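# The glove that wants to touch your phone

Every winter the same promise comes back to the shops: buy this pair and you'll never take your gloves off at a bus stop again. Skirnura, which sells its beige pair from a shop in Vevstead, says the pads on its fingertips will work for 3000 taps. I asked Tudor Filip, who runs the counter, what happens at tap 3001. He laughed and said he'd never had anyone come back to complain, which could also mean they gave up and bought something else.

I've owned four pairs of touchscreen gloves. All of them could answer a call. Typing was another matter — my sister once got a text from me that was mostly the letter J.

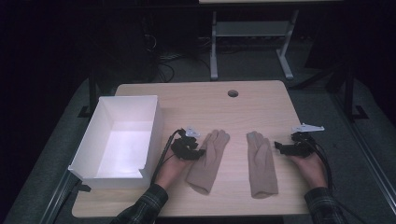
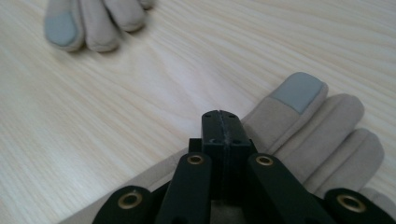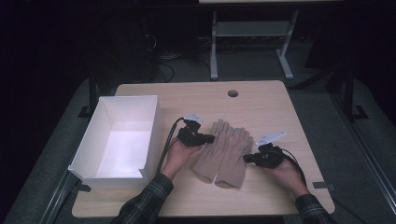
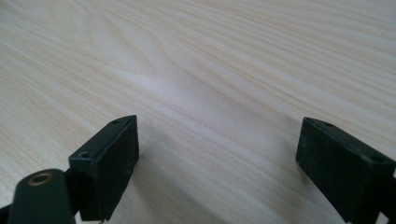 *Beige gloves on a pale wooden tabletop in the first three pictures, with gray fingertip patches showing in the second; the fourth shows the wood grain.*

The patch is where my doubts start. A fingertip is a busy place. It digs for keys, picks at zippers and gets wiped on coats, and a pad that has to survive all that while staying thin enough to hit one letter is asking a lot of a seam. Wing-yan Hsueh mends gloves in Brandcombe and sees plenty with the pad peeling at one corner and the rest of the glove in fine shape. She charges less for plain ones.

Then there is storage. Shops like to lay a pair flat, side by side or one partly over the other, and slide it into a box, and people are told to do the same at home. I tried it until March. The box filled up with batteries and the gloves went back in my pockets, balled up.

Would I buy a fifth pair? Maybe, if the price came down and the claims did too. For now I take off the right one, send the message, and put it back on.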